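Skestent software gallery

Home > Projects > Skestent > Gallery

Skestent is the control and perception software we write at our Prulldale workshop for two-handed tabletop work. It takes in demonstrations, cleans them up, trains a policy on them and runs that policy on a pair of arms. The gallery follows one task, the dish and sponge basket, and the notes go through the parts of the software that touch it, in the order the data meets them.

Most of the notes were written in June by Simão Moreira, who looks after the recorder and the perception code. The planning notes are by Eduardo Barros. Version numbers are left out as they change too often. If you have come from the Skernden page looking for the mobile base, that is a separate project with its own gallery.

Before you start

The software is split into four processes: the recorder, the tracker, the planner and the controller. They share a message bus and nothing else. You can stop any one of them and restart it while the others keep running, although the controller will hold its last pose until the planner comes back.

Everything is stored by episode. An episode is one attempt at the task from the first movement to the last, plus a short settling period at each end. The basket task has 1639 episodes in the current set. Of those, 1007 passed the automatic checks the first time through. The rest went to manual review, and a fair number were kept after the start or end point was trimmed.

The checks are simple ones. They look for gaps in the timestamps, jumps in the tracked position of either gripper, and jaw readings that fall outside the calibrated range. An episode that fails a check is flagged and stays on disk. We used to delete them, and then spent a good part of a winter wishing we hadn't when the jaw calibration turned out to be the problem.

Each episode also carries a plain text note. Please fill it in. "Sponge slipped" is enough.

Gallery

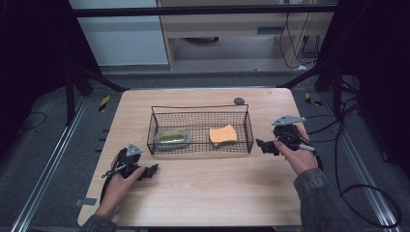
Recording / Two hands, basket task

Both hand-held grippers at the table, one in front of the wire basket and one to its right, with the green dish and the orange sponge inside it. The recorder logs the pose and jaw opening of each gripper as separate streams, and the tracker lines them up afterwards. Left and right are never merged into one record – the planner needs to know which hand did what.

Perception notes: thin black wire is hard work for the depth code. The mesh sides come back full of holes and the handle often drops out altogether. The tracker gets around this by fitting a simple box to the rim and treating the handle as a curve attached to the back edge. The fit is redone at every keyframe, and if it moves too far between two keyframes the older one wins. The sponge and dish are segmented by colour first and shape second, so check the white balance before you blame the model.

Planning notes: the planner works in the basket's own coordinates, which means a demonstration still makes sense when the basket is put down in a different spot. Approach paths are kept above the rim until the jaws are over the item. For two-handed moves it plans the holding hand first, then the moving hand around it. If no path is found in 2000 tries it gives up and asks for a new starting pose.

Control notes: hand-held recordings are jerkier than you would expect, mostly at the wrist. We smooth position and rotation separately and leave the jaw signal alone. Smoothing the jaws made the grip close late, and Eduardo lost most of a week to it.

Known issues

The replay viewer draws the left jaw opening upside down if the episode was recorded before the stream names changed. The data is fine.

Trimming an episode does not update its note. Open the note and save it again.

The Thakur export tool still writes the two grippers to 2 separate folders. Keep the folder names as they are or the import will fail without a message.

Contact

Questions about the recorder or tracker go to Simão Moreira, and planner or controller questions to Eduardo Barros. Please include the episode number and the log from the process that stopped.

Back to Projects | Skernden gallery | Release notes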